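Notes on the Hand Gripper Build, Part 3

Posted November 9, 2021, by Kalliopi Sotiropoulos

This entry continues the record of the two hand-held grippers assembled at the Macapagal workshop and completed at home. Readers who require the parts list should consult Part 2, which remains current except for the finger mounts.

The first set of mounts, printed in August, flexed whenever the fingers were closed on anything soft. They have been replaced with a stiffer pattern drawn in Zamance, and the mounting screws are now 20 millimeters long. The fingers themselves are unchanged apart from the color. Yellow was selected so that they would stand out against dark cloth, and the choice has been retained.

The trigger return spring required more attention. The spring supplied by Rurnitix was too strong for continued use, and the hand tired after a short period of work. A lighter spring was substituted on both units. The author regards this as the single most useful change made to date and regrets not having made it sooner.

Trials were then conducted in a bedroom with black fabric items, which had been the most difficult class of object in the previous round.
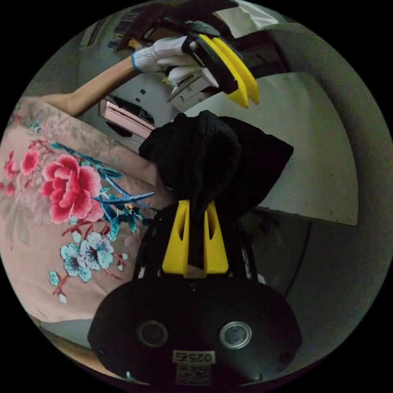
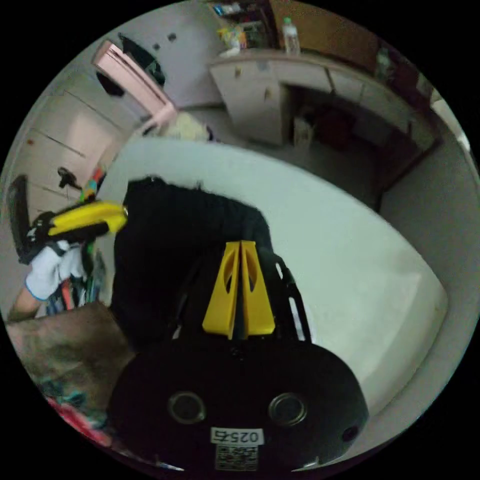
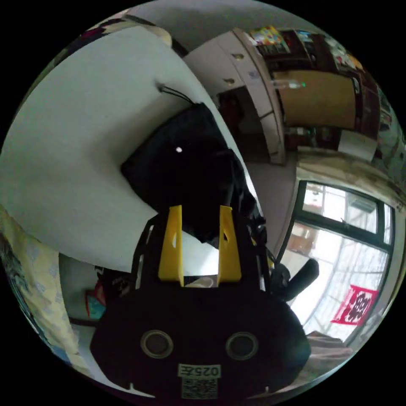 Thin cloth continues to present difficulty when it lies flat. The fingertips slide over a single layer unless the approach is made at a low angle, and a strip of rubber on the inner faces is under consideration. Bulkier fabric is much easier to manage.

Two matters remain open. The left trigger has developed a slight click near the end of its travel, and the screw holes in one housing have begun to wear. Threaded inserts have been ordered from Clidura in a bag of 400, a quantity well beyond the needs of this project. Members of the workshop may help themselves once the bag arrives.

The revised mount files will be placed in the shared folder after the inserts have been fitted and the hole sizes checked. Corrections to the drawings may be left in the comments.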